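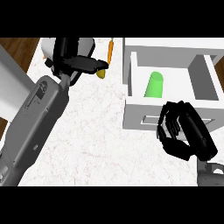

Rostam Amini wrote to us that his clock had run perfectly well on the wall of the shop and then stopped eleven minutes after he hung it in his own hallway, and could we please say in the manual what he was supposed to have done about it. We could, and it goes in this section.

Section 4. Hanging the clock and putting it in beat

This section covers the Dridow wall clock, both the plain model and the Model 1693. The 1693 is not a date. People ask. It was the next number on the list at the Flekville works, and by the time anyone saw what it looked like on a dial, 400 dials had been printed.

You will need:

A level. The one on your phone will do for the case but not for settling arguments.
A screwdriver.
The hanging screw from Bag B. Bag A holds the door key and the winding key. There is no Bag C, whatever the packing slip says.
A second person for steps 3 to 5, preferably one you get along with.

4.1 Choosing the wall

A pendulum clock would like a wall that doesn't move. Most walls move a little. A partition with a slamming door at one end moves quite a lot, and the clock will notice before you do.

Avoid outside walls that get full afternoon sun, the space over a radiator, and the wall at the bottom of the stairs if you have teenagers. Hang the clock where you can reach the winding holes flat-footed. You will be winding it once a week for as long as you own it, and the charm of the stepladder wears off by February.

CAUTION: The clock weighs more with its weights fitted than it did when you carried it in from the car. The hanging screw must go into a stud. Plaster alone will hold it just long enough for you to walk away.

4.2 Hanging the case

1. Find the stud. Mark its center at the height you want, then step back and look at the mark from across the room. Everyone marks it too high.

2. Drill a pilot hole and drive in the hanging screw, leaving the head standing off the wall by the thickness of the brass plate on the back of the case. Angle the screw very slightly upward.

3. With the pendulum and weights still in their wrapping and nowhere near the clock, lift the case and lower the plate over the screw. You will miss the first time. Your helper may call out directions from the side, and you may ignore them.

4. Pull down gently on the case. If it drops, even a little, take it down and tighten things before going on.

5. Set the level against the side of the case and swing the bottom left or right until it reads plumb. Do not turn the two steadying screws at the bottom yet. They leave small holes in the wall, and you are going to want to move the case again in 4.4.

NOTE: Some early cases left Flekville with the brass plate fitted upside down. If your serial number is below 300 and the screw head seems to have nowhere to go, that is why. Two screws hold the plate. Turn it over and put them back.

4.3 Fitting the pendulum and weights

1. Open the front door of the case and take out the foam block behind the pendulum hook. A surprising number of clocks come back to us for repair with this block in place. They are quick repairs.

2. Hold the pendulum by the rod, never by the bob, and guide the top of it up through the wire loop (the crutch). Hang it on the suspension spring. The spring is a thin strip of steel that will put up with years of swinging and about one careless twist.

3. Wind both sides until the hooks are halfway up the case. Keep some tension on each cable with your free hand as you wind, so that it lies neatly on the drum.

4. Hang the weights. They are marked L and R on the underside and are not the same. The heavier one drives the chime, and putting it on the wrong side gives you a fast, nervous clock with a very tired strike.
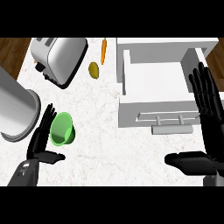 5. Let go of the weights slowly and check that each hangs clear of the pendulum and the back of the case. If a weight is rubbing, the case is leaning forward. Tuck one of the felt pads behind its lower edge.

CAUTION: Wear the cotton gloves when you handle the weights. Fingerprints on brass are invisible for a month and permanent after that. The lacquered weights sold by Abbasi as a replacement set are more forgiving, but they cost more, and they came out of the box shiny for a reason.

4.4 Putting the clock in beat

Mr. Amini, your part starts here.

A clock that is in beat says tick, tock, tick, tock, with the same gap after each. One that is out of beat says tick-tock, pause, tick-tock, pause, like somebody with a stone in one shoe. It will run that way for a few minutes and then quit. The case can be dead level and the clock still out of beat, and the clock is the one you should believe.

1. Draw the pendulum a little to one side and release it. Do not push it.

2. Turn off the television and listen. If you can't tell whether the beat is even, close your eyes. If you still can't tell, ask a child or anyone who has played the drums.

3. Swing the bottom of the case very slightly to the left. If the beat gets more even, keep going that way. If it gets worse, go the other way.

4. When the beat is even, look at the level. If the case is only a hair off plumb, leave it, turn in the two steadying screws, and tell no visitors. If it is leaning enough to bother you, set the case plumb again and adjust the crutch as shown on the card inside the door.

5. Let the clock run for 100 minutes before you decide anything. Then set the time by moving the minute hand forward, stopping at each hour to let it finish striking.

NOTE: The method in step 4 is the one Houshang Shojaei used at the bench, and he did it by ear with his back to the clock. Nobody expects that of you.

4.5 If it stops anyway

Stops within the hour: out of beat. Go back to 4.4.

Stops at the same time every day: the hands are touching each other. Bend the minute hand very slightly toward you.

Stops on Saturday: you wound it last Saturday. Wind it on Friday.

Runs but does not strike: see Section 6, or enjoy the quiet. Hidance will look at it under warranty either way, as long as you keep the box.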